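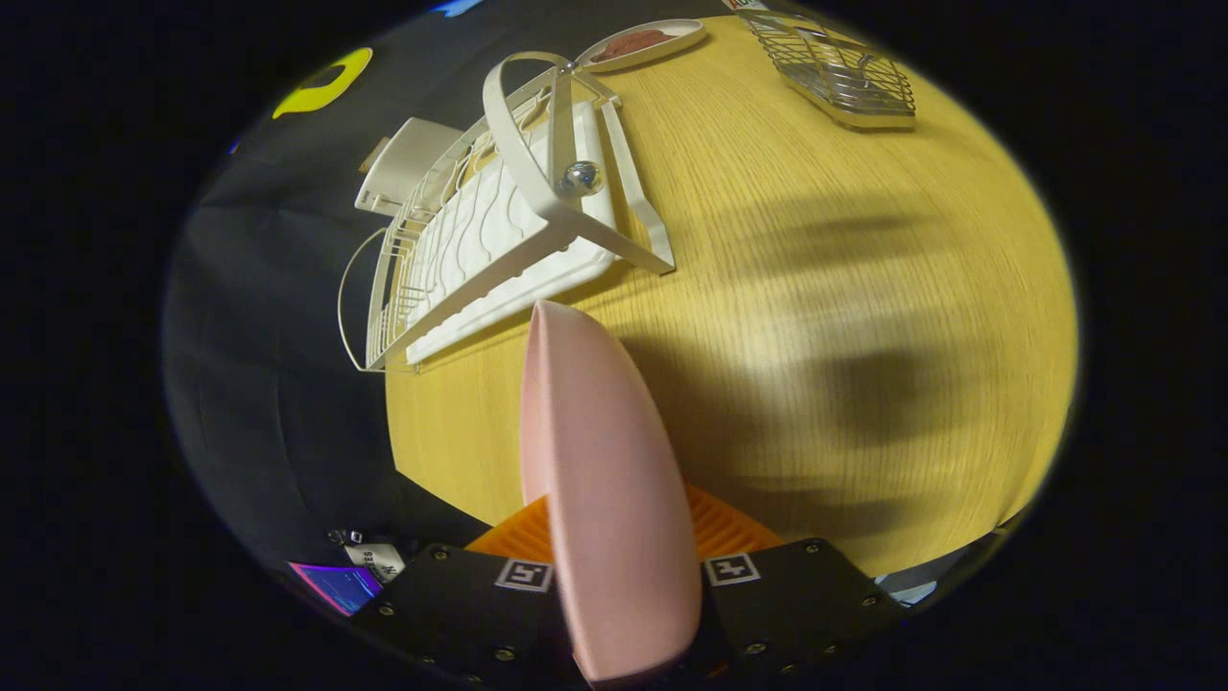
When a kitchen or a canteen gets its first automatic helper, most of the training goes to the machine and very little to the people who stand next to it. This tutorial is for the second part. I wrote it for shift leaders and for the workers themselves, from what we did at the Mondetura canteen in Ornon, where the dish return and the sorting table were partly automated. The teaching is done with a hand-held gripper: a person holds the tool, does the task, and the recording is used later to train the arm. You need only a wooden table, a white drying rack, a plate and a wire basket to begin, and the two black fingers with their square markers do the rest of the explaining to the computer. The orange ribbed pad is the part you must learn to care for, and I come back to it in step 3.

Category: Workplace Automation > Guides for Staff

Before you start

Decide which tasks you want to give away. Do this together with the people who do them now, and do it before any tool comes out of its case. At our place the management had a list, and the dishwashing team had a different list. Management wanted to automate the loading of racks. The team wanted to be free of the sorting of small pieces, because it hurts the wrists and must be done with the head down. We took the team's list first and I still think it was correct.

Write down for each task who does it, how long the person stands in one place, and what this person will do in the freed time. The last column is the difficult one. If it stays empty, stop and speak about it.

Step 1. Choose the demonstrators

The best demonstrator is a person who knows the work well. It does not have to be the fastest one. Flora Halliday, who leads the early shift, made most of our first recordings, and her movements are slow and very even. Later we added two colleagues from the evening shift, so that the arm would not learn only one pair of hands.

Ask for agreement in writing. The tool records the hands and everything which is near to them, so the workers should know where the recordings are kept and who can look at them. Demonstration time is working time and it must be paid as such.

Step 2. Prepare the table

Put out the same kind of things the arm will meet later. Do not make the table too clean. A real counter has a plate with food on it, a cable, a label on something, a shadow from the lamp. If you record only on a perfect table, the arm will have trouble in the kitchen.

Change the positions between recordings. Move the rack to the other side, turn the basket, use another plate. We changed the layout after each 40 recordings, and now I would do it more often.

Step 3. Check the gripper

Look at the two markers. They must be flat, clean and fully visible to the camera. Grease on a marker will spoil a recording, and you will notice it only in the evening when the files are checked.

Then press the pad with a thumb. The ridges should be firm and not filled with anything. Wipe the pad with a damp cloth, let it dry, and close the fingers two times with nothing between them. Check also the small screws on the plates.

Step 4. Record

Hold the tool as you would hold kitchen tongs. Approach the object, close, lift, carry, put down, open, move away. Make a short pause before you close. Do not correct a bad grip in the middle, but put the object back and begin again.

Our target was 100 recordings for each task, and 1000 for the whole first stage. One person should not record for longer than 40 minutes. After this time the arm gets heavy and the movements become careless.

Step 5. Go back to the list

When the arm runs its first real shift, sit down with the team again and open the list from the beginning. What is in the last column now? In Ornon the hours from sorting went partly to food preparation, which people liked, and partly to watching the arm, which they did not like. Watching is tiring in a different way. We now change the watcher every hour, and the person who watches has the right to stop the arm without asking anybody.

Pay is a separate question. Whoever teaches a machine has learned a new skill, and at Mondetura it was added to the job description after some discussion. At the sister kitchen in Lepik it was not yet added. The Sevov kitchen will start in May, and I will write down their changes to the steps when I have them.

Last updated May 5, 2025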